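Chapitre 4 – Défauts de lâcher en tri de déchets ménagers

Le défaut étudié porte sur l'ouverture des mors au-dessus d'une poubelle. La consigne d'ouverture est exécutée, le codeur confirme la course, mais l'objet reste collé à un patin. Sur la campagne Nollis, 292 cycles de dépose ont été dépouillés et 47 classés en lâcher incomplet. Le contrôleur les avait tous déclarés réussis.

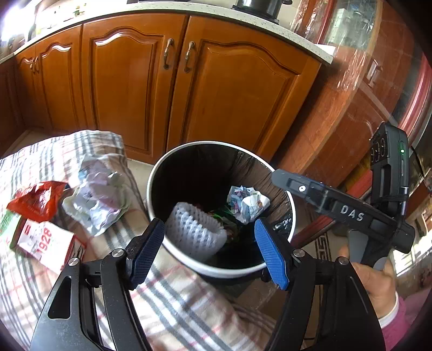
Zamfira Costache objecte que le codeur n'a rien signalé de faux : il mesure un écartement, et c'est le superviseur qui en déduit à tort l'absence d'objet. Le classement en « défaut capteur » est donc à proscrire dans les comptes rendus.

Cas du papier froissé. La raideur varie d'une prise à l'autre et un pli peut rester engagé sur un seul mors.
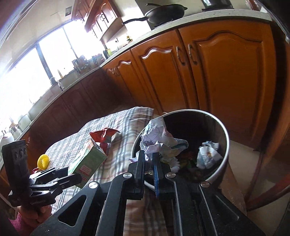 L'effort de serrage est limité à 75 % du nominal pour cette classe d'objets – au-delà, le pli se marque et le décollement devient aléatoire. Après ouverture, temporisation de 123 ms, puis contrôle visuel des deux patins avant tout retrait.

Sécurité : ne jamais dégager un résidu à la main sous couple. Arrêt, consignation, puis retrait.

À lire avant le TD : note Bjarnason, section 2.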